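Comparing two grippers in simulation before you buy

In this tutorial I explain how we compare two parallel grippers with the wrist camera view, before any hardware is ordered. You need the simulator, the Sesmont arm model and both gripper models, Rornus and Kinoshita. I assume that your arm already moves and that the controller plugin is loaded.

Step 1. Load the kitchen world and move the arm above the counter. Save this pose under a name, for example "look_down". Both grippers must start from the same pose, otherwise the numbers cannot be compared.

Step 2. Mount the first gripper and fix the wrist camera to it. Set the random seed to 117 and write it in your notes. I forgot this the first time and had to repeat one full evening of runs.

Step 3. Open the gripper completely and save one camera image before the first grasp. 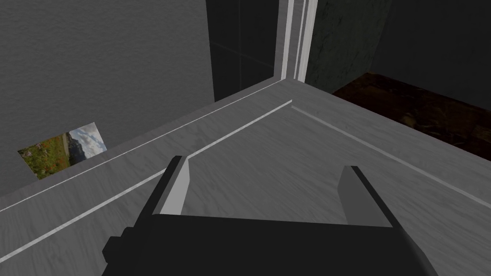 Camera placement decides how much you can learn from the later runs, so please do not hurry with it. The fingers should be visible up to their tips, and there should be enough free surface between them to see an object coming in. Check also the contrast. The inner faces of the fingers are grey and so is the counter, but the left pad is lit brightly and is easy to find against the black plastic. The right one is a little darker. If your detector loses it, change the light first and the threshold after.

Step 4. Start the grasp script. We do 1,566 attempts for each gripper, with the same object list. Lift the object, hold it for 5 seconds, then release. An attempt counts only if the object is still between the fingers at the end of the holding time.

Step 5. Change the gripper and repeat from Step 2. The Rornus reached 993 good grasps with our settings - your result will depend on the friction values, so copy them from the data sheet and do not leave the defaults.

Thanks to Hui-mei Chiang for the grasp script. The Civgate controller needs a different plugin, and I will write about it in February.

Nidia Zapata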